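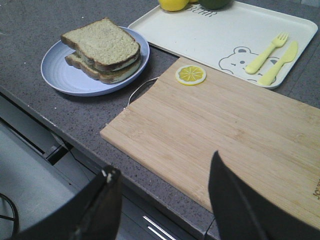
Against the perfect demonstration

In our group at Tusico we collect examples for a robot arm that should learn small kitchen tasks. For the last months the task is the sandwich. I have now an opinion about this work, and it is different from the one I had in October, so I would like to write it down.

When we started, we had a rule that every demonstration must be clean. If the operator hesitated over the bread, we deleted the recording. If the slice landed a little crooked, we deleted it too. At the end of the first round we had 300 recordings and they were beautiful to watch. The policy we trained on them was also beautiful, until the plate was moved by the width of a hand. Then it closed its fingers on air and continued as if it was holding something.

I think this result was our own fault. We had shown it only a world where every grasp succeeds. How should it know what to do after a bad one?

A colleague brought to me the opposite argument, and I want to be fair to it. If you keep the bad recordings, the model will learn bad habits. This is true for some of them. An operator who is tired on Thursday afternoon makes long pauses, and a model copies pauses very faithfully. We found 39 recordings of this kind and I agree that they had to go. But a pause from tiredness and a correction after a mistake are two different things, and our old rule threw both in the same bin.

The correction is the valuable part. The operator comes to the bread too low, notices it, lifts the fingers, comes again. In these few seconds there is more information than in a whole smooth recording, and we were paying people to repeat until it disappeared.

Then there is the question of the table. Many groups prefer a bare surface with one object in the middle. I understand why, we did this also in the project Inthanon, and the success numbers were very nice for the report. But a kitchen is never like this. In our present setup, which we call Palildale, the fruit stays on the tray, the toy fork is on top of the drawing of a bear, and the cutting board takes a big part of the counter. The slice of lemon has nothing to do with the sandwich. I want it there, and I want it in another place next week.

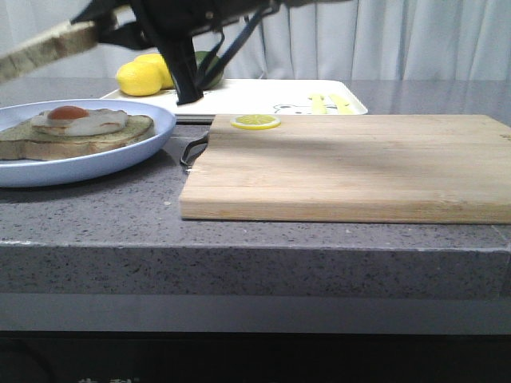
What I would change

First, I would write down for each recording if it contains a correction, and where. We use the Benimik tool for labels and it takes 2 clicks. Most people do not do it because the field is optional – I would make it obligatory.

Second, I would stop to pay attention to the total number so much. Some 200 recordings with different plates, different light and different operators helped us more than the first big round. When a manager asks how many we have, it is better to answer with how many kinds.

Third, let the operators write a comment in their own words. They know which grasp felt wrong before any graph shows it. At the moment our form has no place for this, and I have asked for one already two times.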